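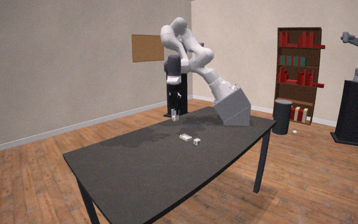 3.2 How households talked about their bread

The second part of our interviews was, we admit, the part we had been looking forward to the most. Once people had told us how often they baked and which flour they bought, we simply asked them to tell us about a loaf they remembered, and then we let them talk for as long as they cared to. In Plinitz this took up most of the afternoon in several homes, and more than one of us came away with a jar of starter and a handwritten card of instructions.

We spoke with 42 households in all, 36 of them in Plinitz and six in the hill village of Mornia, where the communal oven is still lit through the winter. The full set of conversations came to 572 typed pages, which Ginevra Barbieri read twice and sorted by theme before the rest of us had finished our first pass.

What struck us early on was how seldom anyone began with taste. People began with a kitchen, or with the person who stood in it – a grandmother, a neighbor, an uncle back from sea who would only eat the crust. Taste came later, and often in terms of what the bread went with: bean soup, plum butter, cold milk. In Mornia the talk turned quickly to the oven itself, to whose turn it was and who had let the fire get too low, and these small grievances were told with a good deal of affection, even when they were decades old.

Younger bakers spoke differently. Many had learned from videos or from a cousin over the phone, and they were more at ease with weights and timings than their parents, who tended to measure by the bowl. Still, when we asked what made a loaf a good one, both groups gave us much the same answer, that it should last until the next baking day and be worth eating on the final morning. We return to this idea of the last morning in Section 4, where we compare it with the shopping diaries kept in May.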